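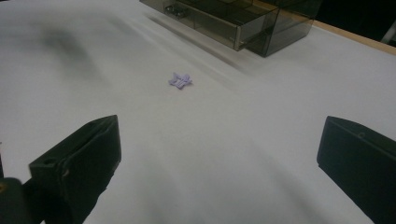 STUDENT PROJECTS / SPEAKER NOTES

Teaching a gripper to tidy up: the Skidercombe robotics club
Speaker: Ye-ji Yook. Second speaker for the data part: Deok-su Ra

Slide 1. Title
Leave this one up while people sit down. Say who we are: a school club, meeting after lessons, with a teacher (Soon-im Son) who lets us use the back bench in the technology room. I do the hardware side. Deok-su does the recordings and the training. Si-eun Wang and Haruto Ueda built the first version of the gripper and should be in the audience, so point them out.

The photo is from the gripper's own camera. White covering on the table, one small lavender piece out in the open, gray see-through organizer at the back. Fingers wide open. Mention that this is all the model gets to look at. It has no view of the room.

Slide 2. The task
Pick up a small item from the table and put it in the organizer. One item at a time. We picked this in December after the first idea, sorting screws by length, went badly. The screws kept rolling and we spent most of our meetings on the floor looking for them.

If someone asks why the organizer is see-through: it was what we had. It does make things harder, and I come back to that on slide 5.

Slide 3. The gripper
Two flat black fingers. We call the design Ryu. Version one had curved fingers and they were fine for blocks but useless for anything thin. Flat faces do better on thin pieces if you come in low. Pass the spare finger around now, and ask for it back before the questions.

A person holds the gripper and does the task by hand. The camera rides along on it. The arm comes in later and copies what the hand did. Go slowly over this, it was the part that confused people when we practiced in front of the math club.

Slide 4. Recordings (Deok-su)
We recorded 400 tries. After checking them we kept 177. The rest went for dull reasons: the holder's sleeve over the lens, the gripper started moving before the recording did, the item was dropped and picked up by hand.

Rules we wrote on the whiteboard after the first batch:
Start with the fingers open.
Item in view before you move.
No talking to the holder during a try.
Stop the recording only when the fingers are clear of the box.

Each person did no more than 30 tries in one sitting. Past that the movements got lazy and we could see it in the files.

Slide 5. What gave us trouble (Deok-su, then back to Ye-ji)
Shadows. The white covering shows every one of them. Look at the upper left of the title photo, and the soft streak running down from the organizer. Early on the arm would sometimes go for a dark patch and close on nothing. Recording at different times of day helped some. We have not fixed it.

The organizer. With tinted plastic you can see what is already inside. There is something gray and metallic-looking in the left part in the title photo. The model sometimes treated things inside the box as things still to be picked up. Play the short clip here - it has no sound, so talk over it.

Flat pieces. They hardly cast a shadow, so there is little to show how high they sit. The fingers either stopped short or pressed into the table.

Slide 6. What we would change
Lower the camera a little. Record fewer tries and check them the same day. Keep a notebook for who held the gripper, which we only started doing halfway through.

Slide 7. Next
Haruto wants to try the Pendden course layout, with 3 boxes in place of one. Si-eun is redrawing the fingers with a soft pad on the inside face. We are applying for the Fuvent student day in the spring and need two more people who can come to every meeting.

Thank Ms. Son. Sign-up sheet is by the door. Questions, then get the finger back.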